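Chapter 3
Stacking and the Packing Table

Most people who pack for a living will tell you they already know how to stack a box. Put the heavy one at the bottom, square up the corners, keep the table clear. Training handbooks repeat these rules with great confidence and very little evidence. This chapter goes through them one at a time and asks which are worth a working day's attention.

By the end of the chapter you should be able to describe what a stack needs in order to stay up, judge whether a table surface helps or hinders the packer, and read a supplier's claims about "stack-ready" cartons with some care. You will need the terms footprint, overhang and bearing edge from Chapter 2.

3.1 The square stack

Start with the rule about corners. In a tall column of cartons, the corners and side walls carry a large share of the load, so a carton that sits out of line puts weight on a panel that was never meant to take it. That much is sound. What does not follow is that every stack everywhere must be squared to the edge of the table. Two light boxes, one on the other, will stay up at any angle to the room you like. The angle that matters is the one between the boxes.
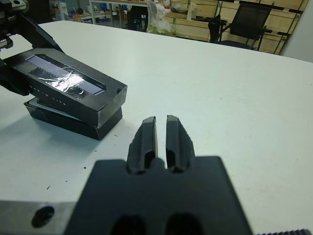

Trainees lose a surprising amount of time to this confusion. At the Mitwood packing rooms, where Crescencio Pastor ran the floor for several years, new staff were told to turn each pair of boxes parallel to the table before taping. Pastor dropped the instruction in November and kept a tally through the month: 3,804 parcels, with no change in the number that came back crushed. One month in one building proves little, and the tally says nothing about pallets, where the edge does matter. Still, the people who favored the old rule had no tally at all.

The rule about heavy boxes has a better case behind it. A low center of gravity makes a stack harder to tip, and a weak carton does badly under a strong one. But "heavy" is often used when "stiff" is meant. A light, rigid box can be a better base than a heavy, soft one. Lift both, then press down on the lids with a flat hand.

3.2 What the surface shows you

Catalogs sell white tabletops on the grounds that they are cleaner. They are no such thing. A white top shows dark grit well and pale dust badly, and a black one does the reverse. Choose according to the dirt you expect to have.

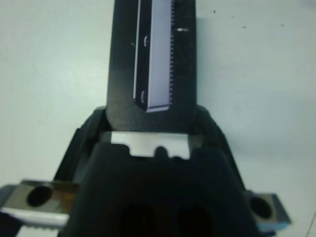 Contrast does the same work for edges. Osvaldo Barbieri, who wrote the Fiore bench notes used in many packing courses, asks students to find the outline of a part before they decide how to wrap it, and the exercise is harder than it sounds when everything is one color. Try it on the close view printed with this section. The silver plate gives up its shape easily, down to the small notch on its left, and the row of fine teeth beside the pale pad can be picked out without effort. The two dark openings at the bottom take longer, being black set into something nearly as black. A packer working with dark goods in dark cartons has that second problem all day. Better light helps. So does running a thumb along the edge, and no catalog will sell you that.

3.3 Claims to be careful with

The Lemness carton sheet promises a box good for "1,000 stackings." Before you accept a figure like that, ask how high the stack was, how damp the room was, and how long the load stayed on. The sheet gives none of these. Sinby's sheet is more modest and more useful: it gives a load, a time and a humidity, and leaves the sums to the reader.

Before you go on

1. Set two boxes of the same size one on the other. Turn the upper box a little at a time and note when the stack first feels unsteady. Repeat with a heavy item in the upper box.

2. Find a packing rule used where you work or study. Write down who gave it to you and what they offered in support.

3. Look over your own table for specks. Say which kinds of dirt its color would hide from you, and keep your answer for Section 3.4.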